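I spent a day at a robot open house and came home to a full laundry basket

I've been promising a write-up of the Podano open day ever since I put it in the June round-up, so get a cup of tea, because I took far too many notes and I'm going to use them.

For anyone who missed the earlier post, Podano is a workshop-cum-lab on the edge of the Clenirska estate, past the tile warehouse and the place that does van signage. They open the doors once a year to anyone who books. I booked at 7 in the morning the day the tickets went up, which turned out to be a bit keen as there were still places going a week later. Entry was free. Parking was not, and the machine only took coins, so take coins.

My question for the day was the one I bang on about on here all the time. Can a machine do any of my chores yet? I don't mean hoovering, I've had a robot hoover for years and it mostly lives under the sofa sulking. I mean the fiddly stuff. Washing up, laundry, putting the shopping away, finding the lid that goes with the tub.

They sent us round in groups of 20, with a guide at the front and somebody at the back making sure we didn't wander off. My group was a good mix: a couple of students, a retired pair who'd worked in packaging all their lives and asked much better questions than I did, and a family with a boy who wanted to know if any of it could play football. (No.)

First stop was the shop-floor side, run with a firm called Cunha who make fittings for shelving. Little brackets, thousands of them. A single arm was picking brackets out of a shallow tray and laying them in a carton with a card divider between the layers. I thought this would be the dull bit and I stood there longer than anywhere else! It was so steady. The guide said it gets through 800 brackets in a shift, and the packaging chap next to me muttered that a good packer would do that before lunch. He said it quite loudly, in fact. The guide took it well and said yes, but the good packer could then go and do something less boring, and they had a friendly back-and-forth about it which I would happily have paid for.

What I took from that stop is that the machine was lovely as long as everything was the same. Same bracket, same tray, same carton. When they tipped in a handful of brackets in a different size it paused, picked one up, put it down again, and waited for a person to come over. I felt for it. I do the same in the big supermarket when they move the eggs.

Then kitchen things. This was the busiest room and the hottest, and I'd say if you go next year try to do it early. There was a counter with a sink, and the job was moving plastic cups from a rack into a cupboard. Four cups went in nicely. The fifth went in on its side and stayed there. The boy from our group cheered. I asked about real crockery and was told they do practise with it, but not on open days, and there was a look exchanged between the staff that made me think there's a story behind that.

Lunch was a cheese roll from the van outside. Decent roll, a lot of pickle. I ate it on the wall by the loading bay and wrote up my notes, and got talking to a woman who runs a small guest house and had come purely to find out about bed-making. She does all the changeovers herself in the summer and had worked out that she irons 46 pillowcases in a busy week. She wasn't fussed about robots as such, she just wanted her Saturdays back, poor thing, or as near as she could get. We went round the afternoon bit together.

The afternoon bit was what I'd come for: laundry! The project is called Mutia and it's all cloth, all the time. The guide for this section was brilliant, very quick and very dry, and explained that cloth is a pig of a problem. A bracket is the same shape wherever you put it. A sock is whatever shape it landed in. If you pick it up by the toe it hangs one way, by the cuff another, and if you pinch two layers instead of one you've got something else again. I had never once thought about how many decisions I make pulling a T-shirt out of the machine.

They had a folding table (flannels and tea towels, fine, rather slow, nicer corners than mine) and a table where garments were being sorted by colour. The sorting was properly impressive. Darks here, lights there, and it even had a go at a stripy one, which went in with the lights. I'd have done the same, though we all know how that ends.

And then the pegging out. You know those hangers with the little clips all along the bottom, for small bits? I've got one on the back of the bathroom door and I hate it. The springs are stiff, the thing swings about, and you need one hand to hold it still, one to open the clip and a third for the sock. So I was very interested to see how two arms would cope with something I can barely manage with mine. 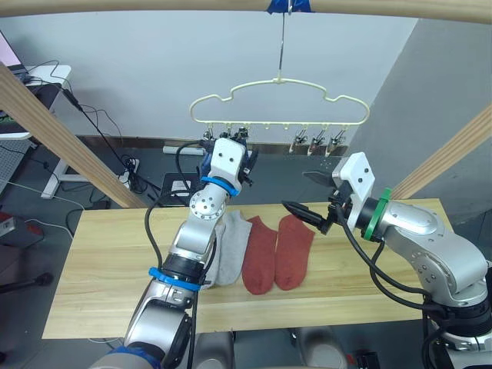 Two pairs to peg, grey and rust red, at the Mutia table.

I love that cloud-shaped hanger, by the way, and have been looking for one ever since. Mine is a boring rectangle.

The guide talked us through why this job makes a good test. It wants both arms doing different things close together without bashing into each other. The hanger isn't fixed solid, so every touch can set it moving. The clips are small and need a proper squeeze in the right spot. And the sock has to be held so there's a bit of edge free to go between the jaws. Any one of those on its own is fairly manageable, she said, and it's having them all at once that sorts out the clever from the merely strong. My guest house friend said that was also a fair description of hiring summer staff.

I asked if it was quicker than a person and got a very straight no. I asked if it would be in five years and got a shrug, and I rather liked the shrug. The packaging chap wanted to know what happens with an odd sock, and was told that the odd sock is an unsolved problem for everybody.

There was a question session at the end with orange squash and those pink wafer biscuits. People mostly asked about price. There isn't one, you can't buy any of this, and the staff were patient about saying so again and again. Somebody asked if the arms could be left to get on with it overnight, and the reply was that at the moment they like to have a person nearby. I can see that. I wouldn't leave my tumble dryer on overnight either.

So, can machines do the chores yet? My scores, for what they're worth. Packing identical brackets, yes, off you go. Cups in a cupboard, nearly, if they're plastic and you're not in a hurry. Folding flat things, yes, slowly. Sorting colours, better than my other half. Small fiddly laundry, they're working on it, and having watched the thing being attempted I've gone up in my own estimation as a pegger of socks.

A few practical bits if you're thinking of going next time. Wear flat shoes, as it's concrete all the way round. The loos are upstairs in the main building and the sign is wrong, go left at the top. It's about ten minutes on foot from the bus stop if you cut behind the tile warehouse. Children seemed to have a great time, but there's a fair amount of standing behind a line and being told not to touch. They do ask you to keep bags zipped up in the workshop.

I've put my name down for their mailing list and I'll post the booking date when it comes through. If anybody knows where to get a hanger shaped like a cloud, the comments are open.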